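Derton workshop keeps two-armed robot on a fixed maintenance routine

DERTON – The two-armed robot that tidies the practice bedroom at Flukcombe's Derton site went back to work in April after a repair to its right wrist, and the people who look after it have changed how the machine is checked, cabled and set up each morning.

Flukcombe develops housekeeping routines for guest houses and assisted-living apartments. Its Derton building has one room furnished as a bedroom, where the robot practices handling pillows, throws and chair cushions. The robot has been in service there for 2 years.

Dilani Gamage, who runs the maintenance bench, said the wrist fault started as an occasional hesitation. The right hand would close on command, then report that it was still open. Operators could clear the message and carry on, and for several weeks they did. By the end of winter the message was coming up several times in a shift, and the hand was sometimes refusing to close at all.

"We swapped the hand first, which was the wrong guess," Gamage said. "The new one did the same thing by lunchtime. After that we went down the arm with a meter."

The fault was in the cable that serves the right hand. One conductor had broken inside the jacket, close to the wrist connector, and made contact only when the arm was held at certain angles. The outside of the cable showed no damage. Gamage said the original routing had been tied down too close to the connector, so that every turn of the wrist bent the cable at the same spot.

The replacement runs in a loose loop on the outer side of the forearm. The first tie point has been moved farther down, and the loop is long enough for the wrist to turn through its full range without pulling. The old cable ties have been replaced with hook-and-loop straps, which can be opened without a blade.

The part came from Ekström, a supplier the workshop had used before for connectors. Flukcombe ordered a spare for each arm at the same time. The job was logged as work order 1108 and took one afternoon, most of it spent getting the shell sections off the lower arm and back on in the right order.

Sowmya Lobo, the technician who did the refit, said the shells are the slow part of any work on the arms. The screws are different lengths, and a long one in a short hole will press on the wiring underneath. She now keeps them in a tray with the positions marked on a paper liner.

"If a screw feels like it's stopping early, it goes back in the tray and you look again," Lobo said. "I don't want to find out later what it was touching."

The morning check has also been rewritten. It used to be a single sheet that covered power, emergency stop and network connection, with a line at the bottom reading "arms OK." The new version takes 30 minutes and begins with the machine switched off.

The technician on shift runs a gloved hand along each visible cable, looks at the black ribbed covers on the arm joints for splits, and turns each wrist by hand through its range. Both hands are then wiped with a dry cloth. Lint gathers in the finger joints when the robot spends its day on textiles, and Lobo said she picks out what the cloth leaves behind with a soft brush. Compressed air is no longer allowed on the hands. It was found to push fibers farther into the joints.

After power-up, each hand opens and closes on a foam block while the grip readings are recorded. A difference between left and right is allowed up to a limit set by Gamage. Beyond that, the machine stays parked until the hand has been recalibrated.

Calibration is done with the arms raised and nothing in the fingers. The technician starts the zeroing routine from the control desk, waits for both hands to settle, then repeats the foam block test. If the second result agrees with the first, the numbers go into the logbook and the room is released to the operators. If it doesn't, a third run is made after the arms have warmed up. Gamage said cold mornings account for most of the third runs.

Soft goods ask more of the hands than boxes or bottles do, according to Gamage. A cushion gives way under the fingers, so the grip reading rises slowly and never reaches the clear peak that a hard object gives. The software has to decide when it is holding enough fabric. If one hand reads low, the other tends to take the load and the cushion swings.

That was part of the reason the wrist fault went unnoticed for so long. Operators were used to seeing uneven grips on the chair cushions and put the dropped ones down to the material.

The grip limit for textiles was lowered during the same service. The earlier setting had been carried over from trials with folded towels, and Gamage considered it too high for filled items with a sewn edge. The new value was tried on a range of pillows and cushions before it was saved as the default. The old value remains in the settings file under its own name for anyone who goes back to towels.

Both arms now take part in the end-of-service trial, in which the robot has to lift a chair cushion by its two sides and hold it over the seat. 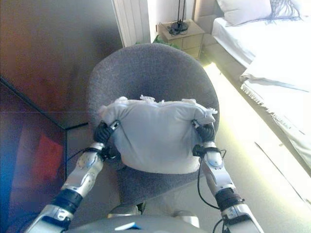

The robot's two hands grip a cushion above the armchair in the practice bedroom at Derton. Photo: Flukcombe

The trial is run with the furniture in its ordinary place. Lobo said an earlier version used a bare stand in the workshop, and the arms passed it easily on days when they went on to have trouble in the room. A chair with a rounded back leaves less space for the elbows and forearms, and the software has to plan around it.

It also gives the technicians a look at the cable loops under working conditions. They watch from the side as the arms go down toward the chair and come up again, and note whether either cable touches the upholstery. A loop that is too generous can catch on a chair back. Lobo shortened the right one once after the refit, by moving the strap one position down the arm.

Cycle counts are being used for the first time to plan replacements. Each arm cable will be changed at 600 hours of arm movement, whether or not a fault has shown up, and the removed cables will be cut open and inspected. Gamage chose the interval from the workshop's own records and expects to change it once there are more cables to compare.

The left arm has had no cable faults. It was rerouted anyway, to match the right side as closely as the connector positions permit – the two wrists are not exact mirror images on the inside, and the left cable leaves its connector at a different angle.

Operators have been asked to stop clearing hand messages on their own. The first message in a shift may be acknowledged at the desk and written down. A second one on the same hand means calling the bench. Gamage said the rule has brought a few calls that came to nothing, among them one caused by a thread wrapped around a fingertip, and that she would prefer to have those than a repeat of the winter.

Flukcombe's other site, at Dangate, has a machine of the same type and will receive the same changes. The cable kits have been made up in Derton and labeled for left and right. Lobo is to travel with them and do the first arm herself, with the Dangate technicians doing the second while she watches.

The Dangate robot works mainly on kitchen tasks, and its morning sheet will differ in places. The dry wipe of the hands is replaced there by a damp one, followed by a check of the seals at the wrist. The foam block test stays the same so that the readings from the two sites can be compared.

In Derton, the practice bedroom is back on its normal schedule. The morning check begins at 7:30, and the room is handed to the operators once the logbook has been signed. Work on the robot's base is planned next, starting with the drive wheels, which pick up carpet fiber and are at present cleaned by hand at the end of the day.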